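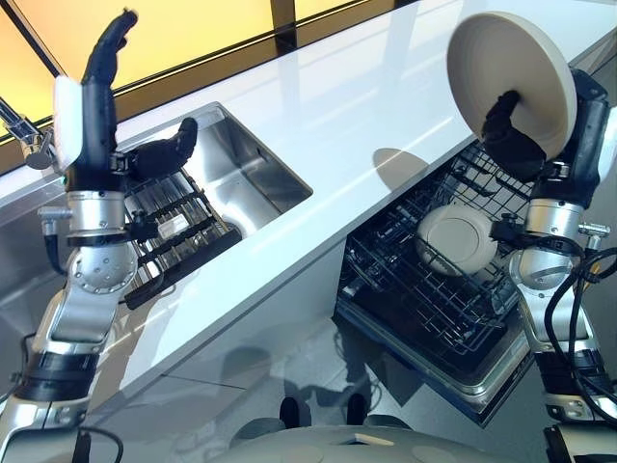
图1 厨房工位:左手位于水槽上方,右手持盘,下方为拉开的洗碗机抽屉

版块:服务机器人 / 作业规范
主题:《家用双臂机器人餐具作业规程(讨论稿)》第四章征求意见
发帖:Thandeka Pretorius(版主)
日期:2018/4/13

各位同仁:
现将讨论稿第四章“水槽与洗碗机工位”主要条款公布如下,请就条文本身提出意见,并注明条款编号。

4.1 持盘时应夹持盘体下部,手指不得越过盘面中心线。
4.2 洗碗机抽屉处于拉开状态时,底盘不得移动。
4.3 一臂持有餐具时,另一臂应停留在台面以上的等待位,不得进入水槽内部。
4.4 手臂外侧线缆的松弛段不得低于抽屉前沿。
4.5 盘子在抽屉上方的水平移动速度不得超过每秒75毫米。
4.6 餐具架中已有盘子时,新放入的盘子与其至少间隔2个齿位。

意见汇总后将提交九月的修订会议。

回复 1楼
Fletcher Partington
对4.5有异议。每秒75毫米过于保守。我方在Trokholm试验厨房共记录放盘作业337次,速度高于该值的批次未见磕碰率上升。建议改为按末端与架齿的距离分段限速:距离较大时由运行单位自行确定,进入架齿上方区域后再适用75毫米的限值。

回复 2楼
Mereana Kerslake
不同意1楼意见。试验厨房的台面高度、抽屉行程均为已知量,住户家中并非如此。规程面向的是实际部署,限速应取最不利情形。另请1楼说明,337次作业中使用的是何种盘子,是否包含带沿深盘。

回复 3楼
Fletcher Partington
答复2楼:均为平盘,未包含深盘。此点接受,可在条文中注明分段限速仅适用于平盘。但若一律按最不利情形取值,装满一层架子的时间将难以为住户所接受,现场人员很可能自行调高参数,规程反而失去约束力。

回复 4楼
Shona Treloar
就4.3提出补充。“等待位”应有定义。图1中左手处于水槽上方,拇指状的手指悬在水槽边沿之上。按现文字,手在台面以上且未进入水槽,似属合规;但条文未规定与水龙头之间的净距。建议增加一款:等待位的手部任一点与水龙头、水槽边沿的距离均不得小于20毫米。单凭一张图片无法量取净距,故此处不对图中姿态作合规判断。

回复 5楼
Sang Triệu
支持4楼增加净距要求,但20毫米的依据需要说明。我单位使用Collside碰撞检查模块,其余量由各工位标定结果决定,不宜在规程中写死。可表述为“不小于标定误差与控制误差之和,且不小于20毫米”。
另,4.4的表述不够严谨。图中右臂外侧的线缆成环并向下弯曲,此类走线在手臂下探时高度会随之变化。条文应明确“在全部作业姿态下”,并要求在验收时逐一核查。

回复 6楼
Mereana Kerslake
同意5楼关于4.4的修改。关于4.6,间隔2个齿位在小型抽屉中会明显减少装载量,且不同厂家的齿距并不一致。建议改为以盘面之间不接触为准,齿位数列入附录作参考。

回复 7楼
Shona Treloar
对6楼关于4.6的意见持保留态度。“不接触”在验收时难以判定,检查人员需要可以直接核对的数值。齿位数虽不精确,但便于执行。如确需改动,应同时给出测量方法。

回复 8楼
Thandeka Pretorius(版主)
感谢各位。现将处理意见记录如下:
4.3采纳4楼补充,净距表述按5楼文字修改,由Sang Triệu提供标定误差的计算说明。
4.4增加“在全部作业姿态下”,验收表同步修改。
4.5暂不改动。请Fletcher Partington补充深盘数据,并附Hinds工位的对照记录后再议。
4.6两种意见并列保留,提交修订会议表决。
4.1、4.2截至目前未收到意见。

回复 9楼
Fletcher Partington
收到。深盘数据可以补充,但Hinds工位使用的是Nosteo旧版控制程序,速度记录的口径与Trokholm不同,直接对照恐有偏差。拟先统一口径后再行提交。仍请将我方关于4.5的异议记录在案。

回复 10楼
Thandeka Pretorius(版主)
已记录。口径说明请作为附件一并提交。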